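The Glove at Station 28

The maintenance regulations at Woltwood provided that any glove reporting a drift in excess of the permitted value was to be withdrawn from service, entered in the ledger, and returned to Station 28 before the close of the shift. The regulations did not say what was to be done with the arm that the glove instructed. The arm, a Branero of the older pattern, simply stopped and held its position above the tray until it was told otherwise.

On Apr 6, 2019, it had been holding for over 80 minutes.

Siv Holmgren signed the withdrawal form and carried a copy upstairs, where the calibration desk had been given the use of the common room until December. The desk was a round table with a cloth on it. No request for a proper bench had yet been answered. The procedure was nevertheless carried out in full, in the order laid down by the Sombatkul manual: cable, hub, marker, fingers, wrist. The cube on the back of the hand was to be checked by touch before any reading was taken. The technician was to remain seated and was not to be addressed.

Siv Holmgren addressed no one. She stood by the column and waited with the form.

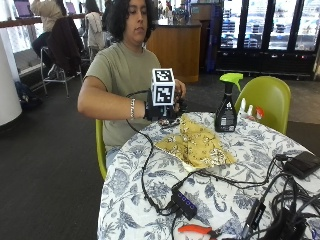 Victor Masanja held that the glove had never been at fault. In his opinion, given at the shift meeting and entered in the minutes at his request, the Branero had been following the same hand for so long that it had come to expect certain things of it, and a new operator had been assigned to the station without notice. The arm had been asked to believe that one person was another. It had declined.

The chair, Marit Moen, observed that declining was not among the listed states of the machine. The listed states were running, holding, and faulted. She asked that the word be struck.

It was struck. The glove was passed as fit for service, with an offset of 2 recorded against the wrist, and Siv Holmgren took it down again in its gray case.

The arm was still above the tray. She connected the glove, read the number aloud as the regulations required, and put her hand in. She had worked Station 28 before her transfer to Rarka, and it had not occurred to anyone to mention this on the form. She raised one finger. The Branero waited for the interval set down in the manual, and then a little longer, and then it raised the gripper and turned it toward her.

She entered the state of the machine as running and initialed the line.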